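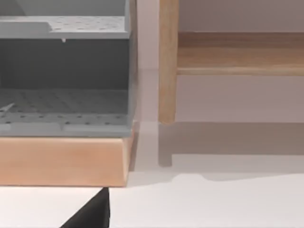 Mindari Rack Tender

Traseck > Bench automation > Rack and shelf work
Sold as a kit or fitted by us
Rental: $375 a month, arm, gripper and stand included
Page last changed 31st January

What it does

The Mindari is a small arm that loads and empties racks. That's the whole job. It sits on a bench or on its own stand, reaches into an open-fronted rack, puts parts on the shelves or takes them off again, and keeps going until the rack is done or it finds something it doesn't like. If you have people who spend half their day bent over a rack putting little parts in and pulling little parts out, I'd love you to keep reading!

I should say where I'm coming from. I fit these things for a living, but before that I worked a rack bench myself, over at our old shop in Broltthorpe, and I was the person with the sore neck. We put the first Mindari on my own bench. I wasn't thrilled (I'd just gotten that bench the way I liked it) and I'll get to how that went further down the page.

Racks it gets along with

Two-level racks with perforated shelves are its favorite, the gray plastic kind with the holes in the shelf and solid sides. The black gripper finger tapers to a point, so it can get in under an upper shelf without needing much headroom. It comes in from the front, low, and lifts once it's inside.

A few things worth knowing before you order:

Open front only. If your rack has a door, the door comes off or stays open for the whole run.
Put it on something solid. A thick wooden slab does fine, a rolling cart does not unless the wheels lock and you trust the locks.
Side walls are okay. The arm learns where they are when you set up.
Pegs, hooks and tabs on the underside of a shelf have to be in the model. We've had folks forget a tiny peg because they stopped noticing it years ago, and the arm had to be told about it the hard way.
Small, thin, pale parts lying flat are the toughest pick. It can do a lot of them, but send me a bag of yours first and I'll try them before you spend any money.

Try it in simulation first

You get the simulator with every Mindari, and you can have it for free for a month even if you never buy the arm. You build your rack in it, shelf by shelf, with the wall behind and whatever furniture is nearby, then drive the gripper around and see where it can reach. I do this with every customer now. I used to skip it for easy-looking racks and I don't anymore.

The thing I like best about it is who ends up using it. The first time I set one up at a shop, I figured the manager would sit with me, and the manager wandered off after a few minutes and the two people from the rack bench pulled up stools. They fixed my model in no time. One wanted the rack turned so the open side faced away from the walkway, the other wanted the base moved away from a shelf unit because that's where everybody leans to sign for deliveries. None of that was on the drawing I'd been sent, of course. We moved it all around on the screen, and then we moved the real bench to match.

So please, bring the bench people in for that part. It's their corner and they know it.

What changes for the people at the bench

Okay, the long section. Folks ask me about this more than they ask about the price.

Your bench people stop doing the reaching. They don't stop being needed. Somebody still brings the parts, sets out the rack, looks over the first few the arm does, and deals with anything odd. On my bench, I went from loading racks all day to checking them and doing the fiddly repairs I never used to have time for. I liked the repairs. I missed the loading a little, which surprised me, because you can kind of let your mind go when your hands know what they're doing, and checking takes more attention than that. By the end of the day I was tired in a different place.

Some people don't want that trade, and I think it's fair to ask them before the arm shows up. One shop split it up so the folks who like handwork kept the mixed racks, the ones with all the odd sizes, and the arm got the boring ones. That was smart and I suggest it to everybody now.

Breaks are another thing. With hand loading, the bench stops when you stop, so you go to lunch with your friends. With the arm, somebody gets the idea that it should run through lunch, and then somebody has to stay near it, and pretty soon people are eating in shifts. You don't have to do it that way! Our old shop tried it both ways and went back to stopping for lunch. We still got 41 racks done on a normal day, which was plenty for what we were shipping.

Then there's the pay question. I can't answer it for you. What I can say is that looking after the arm is a skill, it takes a while to get good at, and the person who has it should hear that from you in a way that shows up on a check.

The gripper

We ship it with the Fröhlich two-finger gripper, in black, matte, with pointed tips. There are softer tips you can swap on if your parts scratch easily. Swapping takes a small screwdriver and a bit of patience the first time (there's a spring, keep a hand over it).

The tips wear. Check them when you clean the bench. A worn tip starts to drop thin parts before it drops anything else, so if you see slivers and small bits left lying on the bottom shelf, look at the tips before you start changing settings. I once lost a whole November afternoon to settings when it was the tips.

Noise, space and the other everyday stuff

It's quiet. You can talk over it and you can hear the radio. The stop button is on a cord, so you can hang it where your own hand goes naturally, and if you have two people at the bench I'd get the second button too. It's cheap and nobody has to reach across.

Leave room to walk behind it. Leave the wall behind the rack plain if you can, because the arm's camera does better without posters and calendars back there. People do grumble about moving the calendar. Ours went on the side of the fridge.

Shadows can bother it. A low bench or a shelf unit next to the rack can throw one across the work surface, and if the sun moves that shadow around all day the arm gets cautious and slows down. Steady overhead light fixes it most of the time.

What's in the box

Mindari arm with stand
Fröhlich gripper, hard tips fitted, soft tips in a bag
Stop button on a cord
Simulator, with a few starter racks to copy from
Printed setup book (spiral bound, lies flat, survives coffee)
Bench clamps

Not in the box: the rack, the bench, and the wooden base if you want one. We can cut a base to fit yours, with the end beveled so it's kinder to hips. Just ask when you order.

Renting and buying

Most people rent first. It's month to month, and I'd say keep it for at least a couple of months before you make up your mind, because the first weeks are mostly everybody getting used to it. If you buy after renting, we take the first month off the price.

If it doesn't work out, we pick it up. I'll ask you what went wrong, and I do want the real answer, since half the notes in the setup book came from returns.

Asking for a tryout

Write to the Traseck shop desk and tell me what your rack looks like, how many levels it has, what goes on the shelves, and who works there now. A phone snapshot and a tape measure next to the rack are fine to start with. If you can send a handful of parts, even better, and please throw in a few of the bad ones. I'll build your rack in the simulator, send it back to you, and you can let the bench people pull it apart before anyone talks about a delivery date.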